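The engineer who looked after the fault log at Vastine for most of last year would like it known that the pear was never in danger. It was a simulated pear. Her afternoons were real enough, though, and she lost plenty of them to it.

The job sounds like something you'd give a toddler: pear, bowl, done. Kombo, the control software her team was testing, ran it 300 times in a batch.

"And 42 of those stopped dead with a collision alarm," she says. "No collision. Just the alarm, very sure of itself."

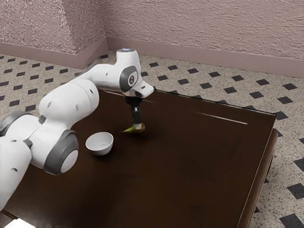 Pear in the gripper, bowl to the left of it.

The team blamed the table first, then the bowl, then each other. She rebuilt the contact settings in January and got the same alarm with a different error code, "so, progress."

What worried her was the fix somebody proposed, to mute the alarm whenever the gripper was empty. It would have cleared the log by lunch. "It would also have cleared it on a real arm, with a real hand nearby." 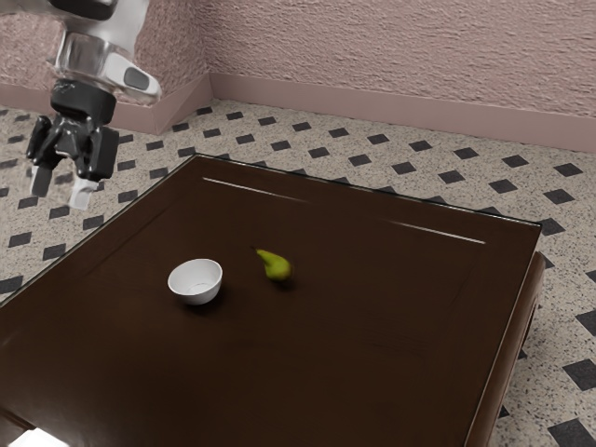 Muting it would have been fine for a week or so, says a former colleague at Initz, who has seen it done and remembers mostly the meeting afterward.

She refused to sign off, and spent 72 hours of computer time replaying the failures. The culprit was a clock. Rirnelum, the module that checks distances, was reading arm positions 2 steps old, so it kept warning everyone about where the arm used to be.

"I have relatives like that," she says. 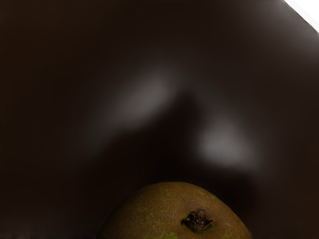
Close view of the pear from the same simulation.

The alarm stayed in. The clock got a one-line patch, and the line has a comment above it that she declined to read aloud.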